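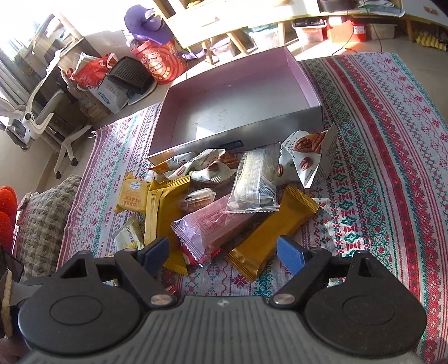 *Snack packets, an open box and the hand-held gripper on the floor of a member's home.*

**Home Build Section: Progress on the Clavon Gripper**

The Renport Workshop Association is pleased to report that the Clavon project, begun by members of the Home Build Section last winter, has reached the stage of regular trials outside the shared workshop. Clavon is a hand-held, two-fingered gripper, carried by a person and used to pick up and put down ordinary household goods. Its purpose is to let members study how fingers, pads and linkages behave before any motor or arm is added. The Section expects to take up the question of a powered version in October.

The design was led by Birdie Ostrowski, who has been a member of the Association for five years and who previously prepared the Dvorak bench clamp for the tool library. The gripper has a ribbed gray body, black linkages pivoting on silver screws, and blue pads at the fingertips. Drawings for the body and both linkages are kept in the project folder at the front desk. Members may copy them for their own use, provided that any changes are written on the sheet and returned to the folder.

Particular attention has been given to the choice of test objects. Snack packets were selected for the current round as they are cheap, light and awkward to hold. A sealed packet bends under pressure, its crimped ends are stiffer than its middle, and a shiny wrapper offers the pads very little grip. The task set by the Section is a simple one: each packet is to be lifted from a cloth or rug and placed in a shallow cardboard box. The operator is asked to note which part of the packet was held and whether a second attempt was needed.

Members at the last Section meeting received the notes from the first 80 lifts. Of these, 19 called for a second attempt, most of them involving long, narrow wrappers lying flat. Ms. Ostrowski reported that approaching such a wrapper from the end, with one pad slid slightly beneath the seal, gave better results than closing on the middle.

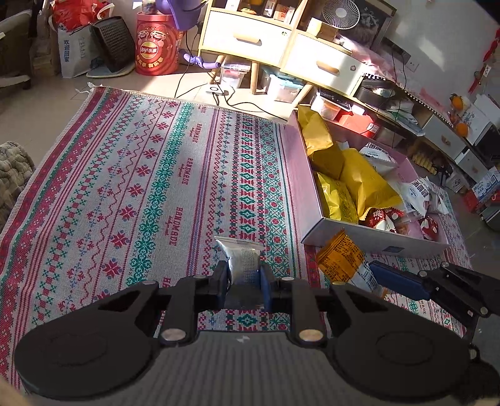 Small foil packets presented less difficulty once they had been brought upright. The meeting agreed that the pads should remain in their present shape for the next round, so that results can be compared fairly. A softer pad material was proposed by two members and will be tried separately, on a second set of fingers.

The meeting also considered the effect of the surface below. Woven fabric allows the tip of a pad to press down a little and reach under an object, although fringe and loose threads can catch in a linkage. Operators are requested to keep the tips clear of tassels - a thread drawn into a pivot is slow work to remove - and to inspect the screws at the end of each session. The same lifts will be repeated on bare tile and on the painted benches in the main room.

Parts for further units have now been ordered. The Section has set aside material for 28 pairs of finger pads, and kits will be issued in order of sign-up. Members who intend to build at home should first complete the Erkach safety course, which covers hand tools, adhesives and the clearing of a work area. Those who have already completed it need only show their card at the desk.

An open bench session will be held on Sunday at 2 p.m. in the main room. Members are invited to bring clean, unopened packets of their own for testing. Notes should be made on the printed form and left in the Clavon tray before closing.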